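3 物件与陈设

3.1 样本空间

本研究的样本空间是 Averbridge 一处小户型样板住宅的入口部分,由门厅和与之相连的一小段起居区组成。入口区历来被当作过渡空间处理,住户在这里换鞋、放钥匙、搁包,停留时间短,动作却很密。以往关于住宅收纳的研究多从柜体容积入手,讨论一户人家需要多少延米的柜子,对敞开式台面上究竟放了什么、放在哪一层、彼此隔多远,记录得很少。我们关心的正是后一类问题。

选择样板住宅有两方面考虑。一方面,家具的型号、位置和高度在记录期内保持不变,物件的变动可以和家具的变动分开来看。另一方面,样板住宅没有长期积存的杂物,入口区的物件种类有限,编码时较少遇到无法归类的情形。它的缺点也很明显,留待 3.6 节讨论。

记录从 11 月开始,持续 8 周。每次记录都在参与者完成一轮进门、归置、坐下、离开之后进行,由记录者填写登记表,写明物件类别、所在层面、朝向和相邻物件。参与者不知道登记表上有哪些栏目,只被告知按自己在家里的习惯使用这个空间。全部记录经整理后得到有效条目 1370 条,一条对应一件物品在一次记录中的位置。同一轮中成组出现且无法分开描述的物品,例如叠在一起的杯垫,按一条登记。

3.2 双层搁架

入口区的主要承放家具是一件黄色双层搁架,由 Fenimholm 供应,长 1254 毫米。搁架上下两层均为敞开式,没有门板和抽屉。上层板面宽而平,表面有光泽,深色物件放在上面轮廓很清楚。下层退在上层之下,光线较暗,颜色接近的小件在那里不容易一眼分辨。支撑部分为深色金属。

我们原先设想,上层会用来放随手的小东西,鞋类会被放到下层,毕竟多数家庭的鞋架都贴近地面。试记录阶段的情况与设想相反。黑色的鞋形物件较多出现在上层,成排摆放;钥匙和片状小件则较多出现在下层。正式记录沿用了试记录阶段的层面划分,分为“上层”“下层”“地面”“坐面”和“其他”,并在“上层”和“下层”之下再分近端、中段和远端。近端指靠近门的一侧。

登记表中的“鞋形物件”是一个较宽的类别。凡外形具有圆头、平底、后部收口等特征,大小与鞋或鞋套相当的物件,都归入这一类,不再追问它是拖鞋、鞋套还是其他穿套用品。这样处理是因为不同记录者对同一件东西的叫法常常不一致,有人写“软拖”,有人写“鞋套”,而它们在架上所占的位置和摆放的方式差别不大。
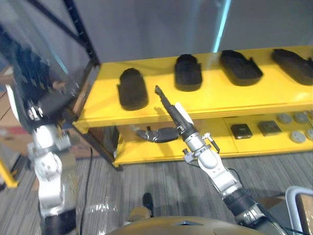 图1 黄色双层搁架。上层为四件成排的黑色鞋形物件,下层为车钥匙、方形小件和灰色圆片。

图1 可以用来说明两层之间的差异。上层的四件鞋形物件间距大致相等,朝向却不完全一致,第三件较长,摆得更斜一些。按照编码规则,这一状态记为“成排、间距均匀、朝向不齐”。间距与朝向分开登记是在试记录之后才加上的。最初的登记表只有“整齐”和“不整齐”两项,记录者在遇到间距均匀而朝向各异的情形时判断分歧很大,有人认为已经整齐,有人坚持不整齐。拆成两项后,分歧明显减少。

下层的情形需要另一套描述。车钥匙平放在一侧,两件方形小件彼此靠近,灰色圆片则聚在较远的一端,松散地排成两行。这里看不到贯穿全层的一条线,物件按形状相近的程度各自成组。我们把这种状态称为“分组散放”,与上层的“成排”并列。分组散放在形式上比成排松,但并不意味着没有次序。圆的与圆的在一起,方的与方的在一起,钥匙单独占一个位置,这在后面的分析中是一个反复出现的特点。

两件方形小件的登记值得单独说明。其中一件为黑色,四角带圆角,另一件为深灰色,呈垫片状,大小接近。记录者中有人把两件合为一类,有人分开。我们最后采用以外形为准的办法,只要大小相近、轮廓同为方形即归入“方形小件”,颜色和厚度记在备注栏。对其用途不作推断。圆片也按同样的办法处理,类别名称就叫“圆片”,不写杯垫,也不写毡垫。

3.3 坐具与腿脚

入口区的第二类家具是坐具。参与者坐着换鞋时,坐具常被拖近搁架,换完之后又被推开。坐具的位置因此比搁架难记录得多,登记表只记它与搁架的相对关系,分为“紧靠”“一步以内”和“一步以外”三档。

记录中期,我们注意到坐具的腿脚也应当纳入登记。原因很简单,入口区的地面并不一致,铺有地毯的部分和旁边的硬质部分相接,腿脚落在哪一种地面上,直接影响坐具是否容易挪动。参与者在访谈中多次提到“拖着发涩”或“一推就滑”,但说不清是哪一条腿的问题。

腿脚的包覆方式同样不统一。市面上常见的凳脚用品有两大类,一类是套在腿端的软质脚套,一类是硬质或半硬质的脚帽。软质脚套在硬地面上声音小,在地毯上容易被绒面带住;脚帽定形好,边缘清楚,在硬地面上接触面较小。Trotik 和 Meesuk 的脚垫目录都按这两类分列,也都建议同一件家具使用同一种包覆。实际使用中这条建议不一定得到遵守,脚套脱落或缺失之后,人们往往就手边有的东西补上。

为此登记表增加了三个栏目:每条腿的包覆类别,包覆物是否贴合,以及腿端是否接触地面交接处。包覆类别只分“软质脚套”“透明脚帽”“其他”和“无包覆”。贴合与否以轮廓判断,脚套有外翻、折角或明显偏转的,记为不贴合。颜色不计入类别,但在备注栏注明。

下面的近景对应一个混用的例子。四条深色圆柱形的腿中,最左边一条装的是透明而有光泽的脚帽,抵在白色表面的边缘;其余三条套着黑色脚套,质感近似织物。三只脚套的形态也各不相同,一只圆而鼓,一只在右下方有小片外翻,搭向地毯,最右边的一只偏长,斜向右下。按登记规则,这件坐具记为“两种包覆混用”,外翻的一只记为不贴合,透明脚帽所在的腿记为“接触交接处”。

包覆物偏转的成因无法由单次记录判断。可能是套上去时就没有对正,也可能是坐具在地毯上移动时逐渐带偏。登记表因此只记状态,不记原因。 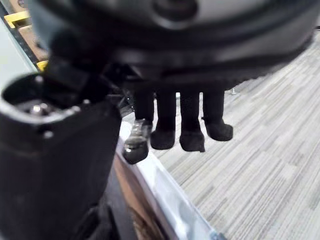

3.4 编码与一致性检验

编码由 2 名记录者分别完成。两人先各自对全部条目编码,再逐条对照,不一致的条目集中讨论。讨论后仍不能统一的,归入“其他”,不参与后面的分组比较。采用双人编码,主要是为了处理那些边界模糊的类别,例如鞋形物件与布类小件之间、方形小件与垫片之间的界线。

层面一栏的一致程度最高,上层与下层几乎不会混淆。近端、中段和远端的划分次之,争议多出在较长的物件上。一件斜放的鞋形物件可能跨过中段和远端的分界,按平底部分的中点所在位置登记后,这类争议基本消失。朝向一栏最难统一。最初要求记录者把朝向分为八个方位,执行两周后改为四个方位,即朝前、朝后、朝近端、朝远端,斜向的取较接近的一个,并在备注栏注明“斜”。改动之前的条目都按新规则重新编码。

腿脚包覆一栏是在中期增加的,前期条目没有对应数据。我们没有根据记忆或草图补录。凡涉及腿脚的分析,只使用增加栏目之后的记录,样本量相应较小,结果的解释也更谨慎。

对于遮挡的处理,规则如下。物件露出的部分足以判断类别的,照常登记;只露出一角、无法判断的,记为“有物、类别不明”。下层因为退在上层之下,这类条目比上层多。记录者被要求蹲下核对下层,但实际执行时并不总能做到,尤其在一轮结束到下一轮开始之间间隔很短的时候。

3.5 结果与分析

3.5.1 层面的分工

上下两层在多数记录中呈现稳定的分工。上层以鞋形物件为主,下层以小件为主。两类物件混放在同一层的情形也有,多见于一轮中参与者手里同时拿着几样东西的时候。此时小件先被放到上层,过后有的被移到下层,有的一直留在那里。

对这种分工,参与者给出的理由各不相同。有人说上层高度合适,弯腰少;有人说鞋形物件体积大,放下层取的时候会碰到上层板;也有人说只是看到别的已经放在那里,就接着往下放。最后一种说法在访谈中出现得比我们预期的多。已有的排列对后来的摆放有明显的牵引作用,第一件的位置一旦确定,后面几件大多沿同一条线展开,间距也趋于接近。

牵引作用在朝向上较弱。间距是一眼就能看到的,放下一件时自然会参照旁边的空隙;朝向则取决于手拿物件的方式和放下时身体所处的位置。人站在近端一侧向远端伸手,越往远处,物件越容易摆斜。记录中远端物件注明“斜”的比例高于近端,与此相符。若要让朝向也趋于一致,仅靠加长板面恐怕帮助不大,在板面上做浅槽或前沿挡条可能更有效,这一点有待另行试验。

3.5.2 小件的分组

下层小件的摆放没有形成一条线,但分组的倾向很强。圆片通常与圆片相邻,方形小件通常与方形小件相邻。钥匙多单独放置,与其他小件之间留有较大的空隙。访谈中,参与者普遍把钥匙看作“走的时候要马上拿到的东西”,其余小件则不着急。这种区分在空间上表现为钥匙占据一个固定的区域,其余小件在剩下的区域里按形状聚拢。

需要指出的是,按形状聚拢并不等于按用途归类。有几位参与者把用途不同但外形相近的方形小件放在一起,后来取用时拿错过。下层较暗,颜色同样偏深的小件更容易混淆。黑色与深灰色的方形小件相邻时,参与者常要拿起来看一眼才能确定。对敞开式搁架的设计来说,下层板面若采用浅色哑光处理,或在上层板底部增设照明,应能改善辨认条件。上层的黄色板面在这方面没有问题,黑色物件与板面的对比足够强。

小件的数量对分组也有影响。数量少时,物件往往随手分散在各处,看不出组别;数量增加以后,组与组之间的空隙反而变得清楚。我们推测这与可用面积有关,面积宽裕时没有归拢的必要。现有数据不足以给出一个明确的界限,只能说这种变化在下层比在上层明显。

3.5.3 坐具的移动与腿脚状态

坐具在一轮之中至少被移动一次的情形占多数。移动方式以拖动为主,提起后再放下的较少。坐具被拖近搁架之后,最终多停在“一步以内”,停在“紧靠”位置的不多,原因之一是紧靠时腿部没有伸展的余地,弯腰也会受到板面前沿的妨碍。

腿脚包覆的混用与移动中的阻滞有一定联系。参与者反映“发涩”的几次记录中,坐具多半有腿端处在地面交接处,或有脚套外翻。不过这些记录的数量有限,又同时受到拖动方向和用力大小的影响,不能据此认定是包覆混用造成了阻滞。较为稳妥的说法是,包覆不一致时,各条腿与地面的接触条件也不一致,坐具在拖动中更可能发生偏转。

脚套外翻还带来另一个后果。外翻的部分搭在地毯上,从上方看不容易发现,只有俯身到接近地面的高度才看得清楚。参与者在访谈中几乎没有人主动提到脚套的形态,问到时也大多答不上来。坐面和腿部在日常视线之内,腿端则长期处在视线之外,维护自然也就滞后。建议在样板住宅的日常检查单中单列腿脚一项,翻倒坐具查看,检查间隔可与地毯清洁的间隔相同。

3.5.4 搁架与坐具之间的空地

搁架前方到坐具之间的空地没有单独设为层面,落在“地面”一栏中。这一区域在换鞋时使用得最频繁,却很少有物件长时间停留。偶有鞋形物件留在地面,一般在下一轮开始前已被收到架上。参与者对这块空地的态度比较一致,认为那里应当空着,走动时不必低头看。与之相比,坐具另一侧的地面要随意得多,包和外套有时就放在那里。

空地的大小受坐具位置支配。坐具停得近,空地就窄,后来的人只能侧身靠近搁架,伸手范围也随之缩短,物件因此更集中于近端和中段。坐具停得远时,远端的使用有所增加。两件家具在图纸上各自独立,在使用中却相互牵制,布置时应当把坐具的常停位置一并画出。

3.6 局限

样板住宅中的归置行为与真实家庭有差别。参与者知道自己在别人的空间里,摆放可能比在家中仔细。入口区的物件种类也偏少,雨具、快递、儿童用品等在真实家庭中常见的类别基本没有出现。上述分工和分组能否在物件更多、更杂的条件下保持,需要在有人长期居住的住宅中检验。

家具只有一套,搁架的颜色、高度和长度都没有变化,我们无法把板面颜色的作用与层高的作用分开。黄色板面使上层格外醒目,鞋形物件集中于上层是否与此有关,现有数据回答不了。后续工作拟在相同位置更换一件浅灰色搁架,其他条件不变,再做一轮同样时长的记录。

腿脚包覆的登记开始得较晚,条目偏少,且只反映记录时刻的状态。若要讨论脚套偏转的过程,应在每次拖动前后各登记一次,并同时记下拖动的方向和距离。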